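Teaching a gripper to put the vegetables away
Project report, group Tevby
28 Mar 2023

What we wanted

Get an arm to pick up play food from a table and put it in a basket, learned only from examples that we drive by hand. No hand-written grasp rules. The course handout asked for a "small but honest" data set and a report on what went into it, so most of this is about the collecting and less about the training.

Setup

One arm, two-finger gripper, small camera at the wrist. Table with a checked cloth, wicker basket with a green lining, a box of toy food. Plan from December was 2000 episodes. We got 776. More on that below.

An episode = one item, one pick, one place. The driver starts from a random pose, presses record, drives, presses stop. Then a second person types the item name. Typing the name was the slow bit and we should of used a dropdown from the start - there are still three spellings of eggplant in the log.

What the wrist view is like

Everything is close up and moves a lot. When the driver swings the arm fast the whole picture smears and dark things suffer first. The eggplant down in the basket goes nearly black, you lose the stem against the green. The carrot is fine, bright orange holds up even with blur.
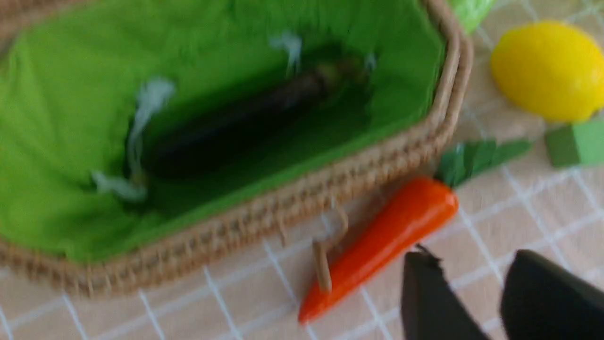

Fig. 1. Wrist view with motion blur. Eggplant in the basket, carrot and lemon on the cloth, gripper fingers lower right.

We argued about whether to throw out blurred frames. Kept them in the end. The arm will see blur at test time too, and with only 776 episodes we didnt want to lose more. We did slow the drivers down for the last 200 episodes, max speed capped in the control script.

Problems

- Basket moved between sessions. We put tape marks down too late.
- Green on green. Anything pale green near the lining gets mixed up by the model, both directions.
- Drivers have habits. One of us always comes in from the right and the model learned that.
- Lost a full afternoon to a disk that filled up. Recording carried on, files were empty.

Training, short version

Held out 40 episodes, trained on the rest. Image plus gripper state in, next motion out. The first run just hovered over the table. Second run, with the start and end pauses trimmed off, goes for the item most of the time but often closes too early. Carrot works best, eggplant worst. Table of per-item results is in the appendix, note the lemon row is from the older model.

Still to do

Fix item names in the log. Redo the held-out split so it isn't all from one session. Try a second fixed camera looking at the basket from the side. More eggplant episodes, slow ones, and some with the basket turned so the handle isn't always on the same side.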